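How to sort out your medicine cabinet in an afternoon
Updated January 2021

I love this job. Truly! You start with a shelf of half-empty packets and sticky bottles, and by dinner you know exactly what you've got, what's safe to take and what has to go. Put the kettle on and clear yourself a bit of bench.

Step 1. Get everything out. Check the bathroom, the kitchen drawer, the glovebox, handbags and the first aid kit. Ours at Nyanda had cough syrup in three different rooms.

Step 2. Read the expiry dates. Look on the end flap of the box and on the foil strip. If a date is only a month and year, such as November, the medicine is good until the last day of that month. Eye drops are different: most need to be thrown out four weeks after opening, so write the opening date on the bottle in marker.

Step 3. Set aside anything without a label. Loose tablets in a sandwich bag go straight in the discard pile, even if you're fairly sure you recognise the colour. 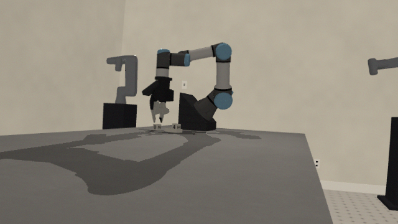 Step 4. Look up the batch numbers. It's my favourite part, and it's so quick once you get going. The batch or lot number is usually printed beside the expiry date, something like 2565 or B603. Search the recalls page of your national medicines regulator for the name and strength, then compare batches. If yours matches and it's a prescription medicine, ring your pharmacist before you stop taking it. Stopping blood pressure or heart tablets suddenly can be risky, and they can organise a replacement.

Step 5. Bag up the discards. Keep tablets in their blister strips, recycle the cardboard and take the lot to the pharmacy. Please don't flush anything or tip it down the sink. Needles need a proper sharps container.

Step 6. Put the keepers back somewhere cool, dry and well out of kids' reach. Most labels say to store below 30 degrees, so a high cupboard in the hallway beats a steamy bathroom. Things marked for the fridge go on a middle shelf, away from the freezer compartment.

Last of all, tape a list inside the cupboard door with each medicine, its strength and its expiry date. Pencil works beautifully, and you can rub things out as they get used up.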